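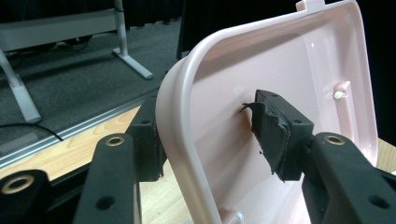

HOME & KEEPING

The Lid Drawer

By Morven MacLeish

I own more lids than I own things to put lids on, and I've been this way since college. Drop by my apartment in Cornow and pull open the bottom drawer in the kitchen (you'll need to lift it a little, it sticks) and you'll find trays, covers, tops, and flat plastic bits from boxes I gave away two moves ago. Pink ones especially. I can't throw out pink plastic! I had a pink lunchbox in second grade and I guess I never got over it.

So when my editor asked who wanted to spend a month sorting out their plastic and writing it up, everybody at the table looked at me.

I called Dalia Kütt first. She runs a secondhand housewares shop called Negri, two streets back from the river in Stosotau, and she sees more orphaned plastic in a week than I will in my life. Her shelves go all the way up. She has sewing boxes, bread boxes, picnic sets, those little vanity cases with a mirror inside, and under the counter a crate marked PARTS that she let me dig through for most of an afternoon.

"Look at the edge before anything else," she told me. A thick rolled rim, the kind that feels round when you run your thumb along it, usually means the piece can take a bit of bending. A thin sharp rim is where cracks get going. Then she has you look for tabs and pegs. A small tab sticking out of the rim might be a hinge or it might be where a latch caught, and a peg on the inside probably held something once, though good luck working out what. Dalia keeps those pieces longer than the plain ones. Somebody always comes in with the other half, she says, and I believe her, having been that somebody twice.

Cleaning was the part I'd been dreading. Glossy plastic shows everything, and pale pink is the worst of the lot, every brown smudge sits there looking at you. My neighbor Keir Rankin swears by baking soda paste and a soft toothbrush, so I tried that on a tray I didn't care much about. Go gently. I got bored and scrubbed one corner hard and now it's dull, and no amount of dish soap has brought the shine back. For the rest I used warm water, a drop of soap, and a cotton cloth, with an old chopstick wrapped in the cloth for getting in beside the ribs. It took ages and I listened to an entire audiobook about lighthouses.

Then the matching. I laid everything out on the living room rug and gave myself 60 minutes, with the kitchen timer going. Six lids found their boxes. One of them belonged to the box I'd been using for batteries with a saucer on top, for years, and it clicked shut so nicely that I opened and closed it all evening.

The ones that matched nothing got a second look as trays. Turn a deep lid over and you have a place for keys, or seed packets, or the earrings you take off at the sink. I kept three for that. The others went to Dalia in a shopping bag, and she gave me store credit, which I spent before I reached the door on a butter dish with no top.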